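Library > Komero Branch > Building Group > Minutes

Komero Branch Library Building Group
Minutes of the November meeting 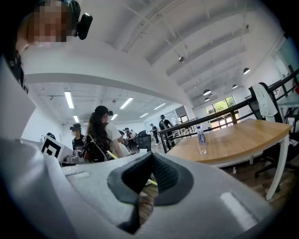
Present: Trudy Ruddock (chair), Pentti Eskola (minutes), D. Marsh, L. Oyelaran
Apologies: R. Finch

Meeting opened at 4:10 p.m.

1. Previous minutes
Accepted with one correction. Under item 5, "return duct" should read "supply duct."

2. Shelving, adult nonfiction
Troton has revised its quote to $1390 for the replacement uprights. Delivery is extra and is not stated in the quote. P. Eskola noted that the new uprights use a different hole spacing, so existing shelves cannot be moved across to them. The group agreed to hold the order until Troton confirms in writing whether adapter clips can be supplied.
Action: P. Eskola to write to Troton.

3. Floor loading, local history room
The engineer's letter was tabled. Full-height shelving is acceptable along the two load-bearing walls only. The map cabinets stay where they are. L. Oyelaran asked whether the Ruawai newspaper volumes could go upstairs instead. The stair width was checked against the plan, and a loaded book truck will not make the turn at the landing. Volumes to remain in basement storage for now.

4. Humidity in basement storage
Readings were higher at the north end than at the door. The Plukeo dehumidifier is draining into a bucket, and it shuts off when the bucket fills overnight. A permanent drain line to the floor sink was discussed. D. Marsh has measured the run at 13 feet, with enough fall for gravity drainage. Approved, cost to come from the maintenance line.
Action: D. Marsh to arrange installation before the next delivery of bound volumes.

5. Book return
The outside flap sticks in cold weather. Hinge to be replaced with the stainless type. The inner bin spring was adjusted last month and needs no further work.

6. Budget
$2000 remains in the furnishings line. T. Ruddock asked that nothing be committed against it until item 2 is settled.

7. Other business
Key list to be updated. L. Oyelaran to return the spare basement key to the front desk.

Meeting closed at 5:25 p.m. Next meeting in the upstairs workroom.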